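Search this site Search Go

On the Folding of Shirts and the Order of a Bedroom

14 Shares

Since moving to the apartment in Flikedau, the author has kept a fixed procedure for clothing. It is set down below in response to several requests from readers of the earlier post on closets.

All garments are brought to the bedroom and sorted on the bed. A quilt makes a suitable surface, provided it is pulled straight first. Dark items go to one side and light items to the other. Pieces that are to be given away are placed on the floor and do not return to the bed.

T-shirts are folded first. Each shirt is laid flat with the collar toward the pillows, and the hem is drawn down until the print lies smooth. The sides are then turned in, and the shirt is folded in thirds from the bottom. A finished shirt should stand on its edge in the drawer. The drawer in question, a Utari model bought secondhand, holds 17 shirts when they are filed in this manner – it held eight when they were stacked.

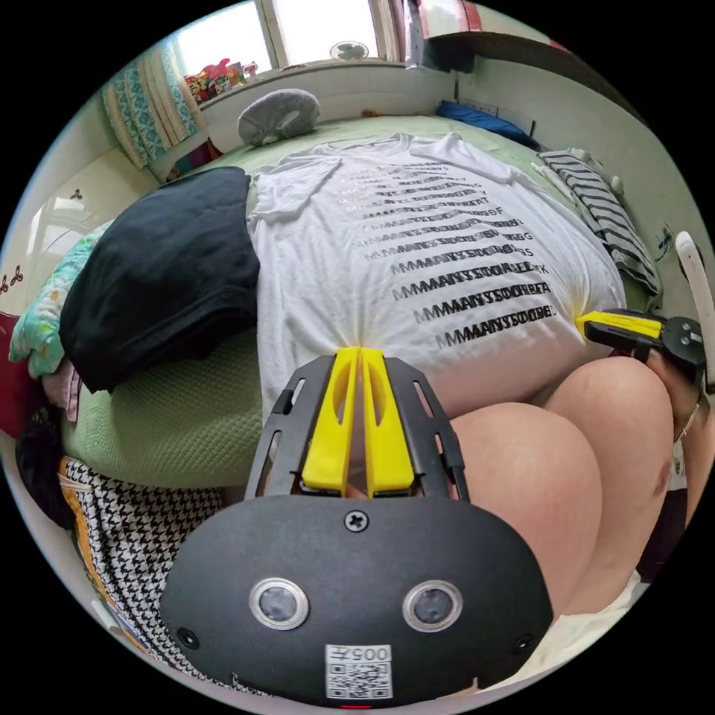 Shirts with large lettering deserve some additional care. Sharp creases across the print are to be avoided, and the author prefers to leave the last line of text facing upward so that the shirt can be identified without unfolding it. Pants and sweaters are folded afterward and placed on the lower shelves.

The work is generally completed by 4 in the afternoon. A separate post on the storage of winter bedding will appear in December.

3 Comments

hong_lane: We file ours the same way, but the thin ones always fall over.

Fasar Reader: Would you fold long sleeves before or after the sides?

mapleporch: After, in my experience. Please do bedding soon.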